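Ticket update: Plakusano shop app, photo uploads stuck at 12%

Okay, still fighting this one. Listings under 600 KB go through fine, anything bigger just hangs. 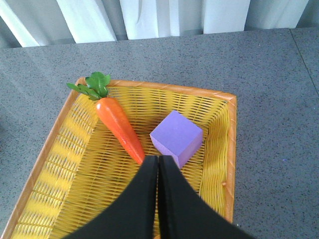
Yellow basket, orange rim

Cleared the cache, logged out, tried it in another browser – same thing.

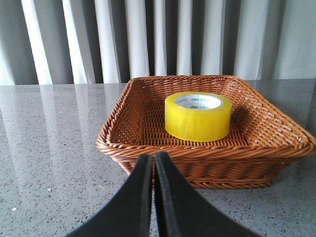 1 min read

Then I switched off the Enance sync and it got to the end! Once, anyway. Second try it froze again, 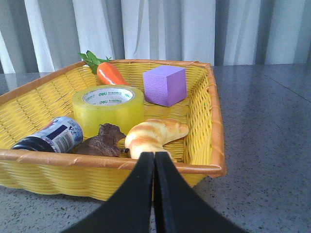
so I turned the sync back on and left the tab open until 2 p.m. Still spinning. Log attached, error 340.

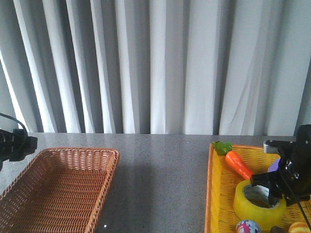 Countertop and curtains

Can you reset the upload queue on your end?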